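Section 6. Demonstrations, visits and open days

6.1 Who should read this section

Read this section if you are going to run a Zekavitz home unit in front of people who do not work with it every day. It covers a private visit (up to four guests), a booked demonstration, and an open day. Normal set-up is in Sections 2 to 4. If you have not finished those, stop and go back. An open day is the wrong time to find out that the base drifts to the left.

This section was rewritten after the April open day at the Dirby apartment. The earlier text was written by sales and promised more than the unit does. Ludmila Štefanec and Peter Vávra went through it line by line and took out every sentence that neither of them had watched come true. It is now shorter and less cheerful.

6.2 What the unit can be expected to show

The task used for visits is "fetch slippers." The unit drives to the sofa or bed, looks at the floor, picks out footwear, and brings one pair to a mat. We counted runs at Dirby over the two weeks before the open day. Out of 100 attempts with no guests in the room, 94 ended with both slippers on the mat.

Do not quote that number to guests without the next one. On the open day itself, with people standing and talking in the room, the unit made 20 attempts and finished 15. The floor was the same and so were the slippers. We do not have a full explanation. Part of it is shadow, covered in 6.5. Part of it is that guests move things, covered in 6.6. The rest is open.

Note: A run in which the operator nudges a slipper with a foot is not a finished run. Write it down as an assist. Several of the early "perfect" sessions at Usuga turned out to contain assists, and those figures have been withdrawn.

6.3 Before the day

1. Choose the room. You need a hard floor, one door that can be closed, and enough open floor for the unit to turn fully around without touching furniture.

2. Walk the floor and look for anything fixed to it: door stoppers, cable covers, raised thresholds. Mark each one on the room map by hand. The map builder misses low objects more often than its screen suggests. If the screen says "Map complete," treat that as "map finished drawing" and check it yourself.

3. Set out the slippers you will use. Use the same pairs you tested with. New slippers need a fresh test session even if they look the same to you.

4. Run the task at the hour the visit will take place, with the blinds and lamps as they will be. A morning test tells you very little about an afternoon visit.

5. Write down every run, good or bad, on the sheet in Appendix C. Do not start counting after the "warm-up." If the unit needs a warm-up, guests should be told so.

6. Charge both battery packs. The display reads high when a pack is near the end of its life. Go by hours of use.

7. Decide who holds the stop button. That person does nothing else: no talking to guests, no tablet, no coffee.

Caution: The stop button halts the base and the arms. It does not make the arms hold up whatever they are carrying. Do not let the unit carry anything that can break or spill during a visit.

6.4 Room set-up on the day

1. Arrive early enough to do three full runs before the first guest.

2. Put down the guest line. Tape works. A rope between chairs gets leaned on.

3. Keep guests to one side of the room. If they stand on two sides, the unit slows down for both and spends most of its time waiting.

4. Route hanging cables so that nothing trails in the path of the wheels. On units with the open back frame, check the loops on both sides. They swing when the base turns.

5. Place one pair of slippers partly under the furniture and the other out on the floor. The pair underneath is the harder one. Placing only the easy pair makes a better show, and guests will ask you about it later when their own floor gives them trouble.

6. Turn the unit to face the furniture and let it stand for one minute. Look at the live view on the tablet before you start the task.

Note: The live view has a delay. The delay gets worse when guests' phones are on the same network. Use the separate router supplied with the demonstration kit, and do not give out its password, even to people who ask nicely.

6.5 Checking the live view for shadow

The booklet that came with the first units said the cameras "see past shadow." We have found no grounds for that. Light from behind the unit throws its own outline across the floor in front of it, and dark slippers in a dark gap are then hard to separate from everything else that is dark.

1. Open the live view and find each slipper by eye. If you have to hunt for one, expect the unit to have the same trouble.

2. Look for long, straight shadows that run under the furniture. These were the ones marked as objects most often in our logs. Soft, rounded shadows gave less trouble.

3. Compare what you see with the boxes drawn by the software. Turn the boxes off and on again. It is easy to believe a box once it has been drawn.

4. If a shadow reaches the gap where a slipper sits, move the lamp or close the blind. Do not move the slipper.

5. Repeat the check from a second standing point. The shadow moves with the unit, and a clear view from one spot can be a poor one from the next.
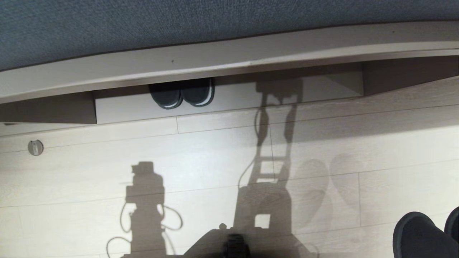

Figure 6-1. A shadow reaching the white panel under the furniture. One pair of dark slippers in the gap, part of a second pair at lower right.

Note: In a view like Figure 6-1, mark the small round door stopper at the left on your map as described in 6.3. The software may or may not box it. Do not wait to find out with guests present.

Caution: Do not turn up the "shadow tolerance" setting to get through a visit. It lowers the number of false stops by making the unit less willing to stop for anything. Ilgın Avcı tested it at three levels and recommends leaving it at the factory value. So do we.

6.6 Running the demonstration

1. Tell guests what the unit is going to try. Use the word "try."

2. Say which parts are automatic and which are not. At present the unit drives, looks and grips without help. The operator picks the task and confirms the first grip. Guests who learn about the confirm step afterward feel tricked, and they have a point.

3. Start the task from the tablet. Stand where you can see both the unit and the person with the stop button.

4. Wait. The unit can stand still for a long time while it makes up its mind. Do not fill the gap by saying it is "thinking." Say that it has not chosen a grip yet.

5. If the unit fails, let the failure finish if it is safe. Then reset, and write it down before you talk about it.

6. Do not run again and again until one works and then end on that one. Announce the number of runs at the start and keep to it. We use three for a private visit.

7. If a guest asks to put a slipper somewhere else, let them, once the base has been stopped and the unit shows a steady amber light. This is the most useful part of any visit — more useful than anything we plan — and it is where most of the failures come from.

Caution: Guests must not step over the line while the light is green, even if the unit has been still for a while.

6.7 Questions that come up

Is someone driving it from another room? Not during a standard visit. Remote driving exists and is described in Section 9. If you use it, say so before the run. Dalibor Vlček keeps the tablet log open on a second screen so guests can read it for themselves, and this settles the matter faster than talking.

Would it work in my home? We do not know. It has been tested in two apartments and one showroom. Offer a home test and do not offer a guess.

Is it faster than doing it by hand? No.

What does it do on carpet? Short carpet is under test at the Koton site. Until those runs are written up, answer that there are no results to share.

6.8 After the visit

1. Press stop, then power down from the tablet, then switch off at the rear panel. In that order.

2. Copy the log before you close the case. The unit keeps the last session only.

3. Fill in the totals on the Appendix C sheet: attempts, finished runs, assists, stops. Have the person who held the stop button sign it.

4. Send the sheet and the log together. Sheets without logs are not added to the totals in 6.2.

5. List anything guests moved, and where to.

Known problem: After a long session the live view can freeze while the picture still looks normal. Wave a hand in front of the head camera. If you do not see the hand on the tablet, restart the tablet app before the next run. Jhosep Carhuamaca reported this at Usuga and a fix has been promised. It was not in the last update.

Section last changed 5 Oct 2023. Replaces all earlier versions of Section 6, including the sales insert.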